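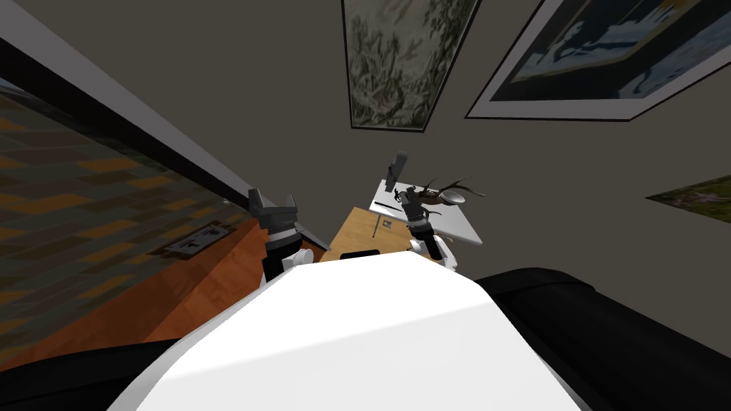
Fig. 1. Simulated kitchen, view from the robot's own head. Both arms forward, objects on the white tabletop.

Unit 7 handout: The Lisum failure
Read before lab. Bring it with you, on paper, because the lab machines will be busy.

1. What was supposed to happen

Lisum is the name of our tabletop clearing task. The robot has two arms and a list of objects, and it moves the objects one at a time from the white tabletop to a drop zone on the wooden table nearby. It is a dull task and was chosen for being dull. If you can't debug a dull task you have no business with an interesting one.

The controller is Gunora, which you met in Unit 4. The motion planner is Cirillo, which you met in Unit 5 and some of you have been complaining about since. The safety monitor is Bitton. Bitton reads joint positions, joint torques and the distance between each arm and everything the planner knows about. If any of those goes out of bounds, Bitton is supposed to stop both arms. Please underline "supposed to."

2. What did happen

In a batch of 55 simulated runs, 43 finished and passed. One timed out, which is a planner matter and we will ignore it here. The other 11 ended with the right forearm passing through the edge of the table and continuing on its way as if it had an appointment. Bitton reported all 11 as normal. The log line was a cheerful green OK, repeated every cycle, including the cycles during which the arm and the table were in the same place.

The failure was found by Kam-wah Cheung, who was scrolling through the recordings looking for something else. Mirko Benedetti then spent most of a week insisting it was a display problem. He has asked me to record that this was a reasonable hypothesis at the time, and it was. The renderer had lied to us before, in August, when every gripper was drawn open no matter what it was doing.

3. First wrong explanation: the display

Mirko's argument went like this. The recordings come from the renderer, the collisions are computed by the physics engine, and the two don't share geometry. So a picture of an arm inside a table proves only that the picture was drawn that way.

The argument is correct and you should remember it. It is also easy to test. We took the raw joint angles from the log, worked out by hand where the forearm was, and compared that to the table's position in the physics engine. The forearm was in the table. The picture had been telling the truth, for once.

Lesson for your lab report: when you claim "display problem," show the joint angles. A screenshot of one program is weak evidence about another.

4. Second wrong explanation: the tilt

Several people last year looked at the head view, saw the whole room leaning over, and wrote three pages on gravity. Don't. The floor in the simulator is level. The view is tilted. If you measure "up" from the picture you will get a direction that has nothing to do with up, and you will then discover that all the furniture should be sliding into a corner.

To be fair to them, there was something in it. A tilted view is harder for a person to read, and one reason the fault went unnoticed is that a slanted arm next to a slanted table doesn't look wrong in the way a level one would. Human review was our last safeguard, and we had made it unpleasant to do.

5. The actual fault

Bitton doesn't look at the room. It looks at a list of obstacles handed over by Cirillo at the start of each run. Cirillo builds that list from the scene file, and to save time it leaves out anything it marks as a "goal surface," meaning a surface the robot is going to put things on. The idea is that a gripper has to get close to such a surface, so treating it as an obstacle would stop every run.

The drop zone was on the wooden table. So the wooden table was a goal surface. So the table was left off the list, the whole table, legs and edge included. Bitton checked the distance from the forearm to every known obstacle, found nothing close, and said OK. It was right about everything it had been told.

That leaves the torque check, which should have caught the contact anyway. It didn't, and for the same kind of reason. Contact between the arm and a goal surface had been turned off in the physics engine by a flag somebody added during testing so that placements would look smooth. No contact, no force. No force, no torque spike. The flag was commented "temporary."

Two checks, both fooled by one label. In the course notes this is called a common-cause failure, and you will be expected to use the term correctly. It does not mean a failure that is common.

6. Why only 11

A good question to ask of any fault: why didn't it happen every time? In the runs that passed, the planner happened to choose a path above the table edge. It had no reason to avoid the edge, and simply didn't go there. The path depended on a random seed and on which object came first. When the first object was at the far side of the white tabletop, Cirillo liked a low swing with the elbow dropped, and the low swing went through the wood.

Put plainly, 43 runs passed by luck and were filed as evidence that the system was safe. Anybody who writes "43 runs passed, therefore the monitor works" in the lab report will get it back.
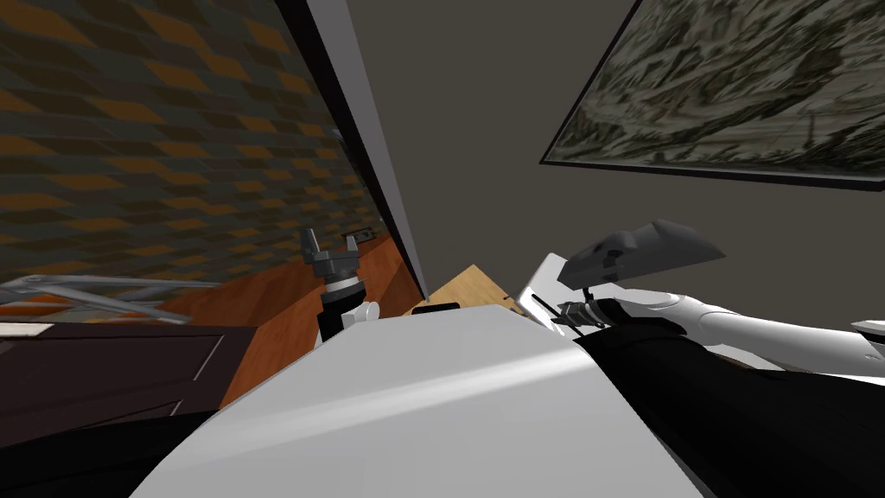 Blind spots are the other half of this unit, and they come in two kinds. There is the kind in section 5, where the software has been told not to look. And there is the plain kind, where something is in the way. The robot's head view has the second kind in bulk, since the robot's own body takes up a large share of it. In this view of the same room the white torso runs up the middle between the two grippers, and the light tan board is only peeking out past it. Ask yourself how far down that board goes, and where it meets whatever it is resting on. You can't tell from here, and neither can a vision system working from this view alone. Now suppose the planner's list doesn't include it either. The two kinds of blind spot have lined up, and the first part of the robot to learn about the board will be the arm.

You will notice that the dark gripper on the right is very easy to see against the gray wall. Students tend to track the thing that stands out. In all 11 bad runs the gripper did nothing wrong. The forearm was the guilty party, and it is a part of the arm people rarely watch.

7. What was changed

The goal surface label now applies to a patch of the surface and no longer to the whole piece of furniture. Outside the patch, the table is an obstacle like any other.

Only the gripper fingers and the held object are allowed near the patch. Forearm, elbow and wrist get no exemption.

The contact flag is gone. Placements look less smooth. We have decided to live with that.

Bitton now builds its own obstacle list from the scene file and compares it to Cirillo's. If they disagree, the run doesn't start. This was annoying for two weeks, during which they disagreed about nearly everything, and most of the disagreements were real errors in the scene files.

There is a new test in which we put the arm into the table on purpose. The monitor must stop it. We should have had this test from the beginning, and I would rather not discuss why we didn't. We have since done 800 of these, with different arms, heights and speeds. The monitor stopped every one. Before you relax, read section 6 again and work out what those 800 have in common.

8. Lab work

Work in pairs. One person runs the simulator and the other reads the logs. Swap halfway through, even if one of you is better at it.

a) Load the old version of Lisum (the folder is called lisum_old, please don't "fix" it for the next group). Find a seed that gives a bad run. Write down the seed and the order of the objects.

b) Using joint angles only, show that the forearm is inside the table. Sketch it. An ugly sketch with numbers beats a nice one without.

c) Turn the contact flag off but leave the old obstacle list in place. Does the torque check catch the fault? How long after first contact? How far has the arm traveled by then?

d) Now the other way around: new list, old flag. Compare.

e) Pick one thing in the room that neither check would protect and explain why. Walls count. The robot itself counts too, and is a better answer than most.

Part (c) gives a result that surprises people. The torque check does work, but late, and on a real arm "late" is measured in broken parts or broken wrists. Say in your report whether you would stand next to it.

9. Terms you need for the quiz

Common-cause failure. Exemption. Independent check. Ground truth (and why the recordings are not it). Silent failure, as opposed to the loud kind, which we like.

Reports go in the box by my door. Handout last revised February 2024. The seed list printed in the earlier version was wrong, so if you have that one, throw it out.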